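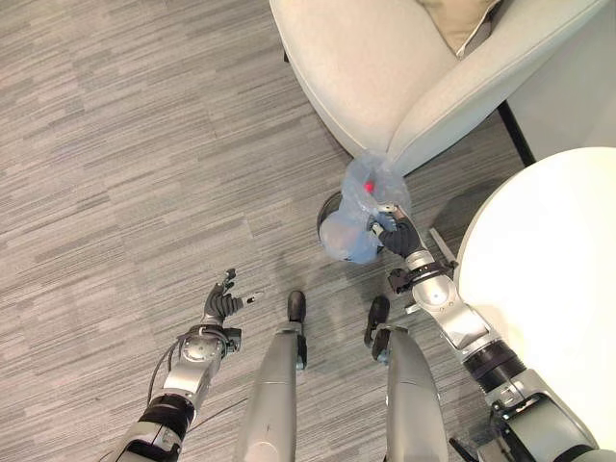 After a long ride on the motorcycle, the first thing to care for is the chain, and it should be done while the metal is still warm. I put my bike on the rear stand, turn the wheel slowly by hand with the engine off, and spray the lube on the inner side of the chain. Then I wait 8 minutes and wipe what is too much. Old lube travels into the house on your boots, so look at your floor also. A gray carpet with short streaks in lighter and darker tones hides small marks very well, and you may walk on a stain for weeks before you see it. Press a white paper towel on the carpet near the door. If it comes up dark, put a little dish soap on a damp cloth and dab from the outside to the middle. Do not rub.

Gloves

Leather gloves must never dry on a radiator. Stuff the fingers with newspaper, change the paper in the evening, and leave them in a room with some air. My neighbor Yesenia Medrano uses old socks for this - they work too, but slower.

Helmet lining

Take out the cheek pads and wash them in lukewarm water with baby shampoo. Squeeze, do not twist. For the visor, lay a wet cloth on it for 7 minutes and the insects come off without scratching.

Saddlebags

Before the first trip in May I empty mine completely. Last year I rode 577 miles to Patville and back with a broken tire gauge and one shoe that I had been looking for all winter. Rub the buckles with a bit of candle wax and they close easily again.

Rain pants

Hang them by the waist, with the legs open, over the bathtub. If the zipper is stiff, a soft pencil along the teeth will help it.

Yatziri Carrillo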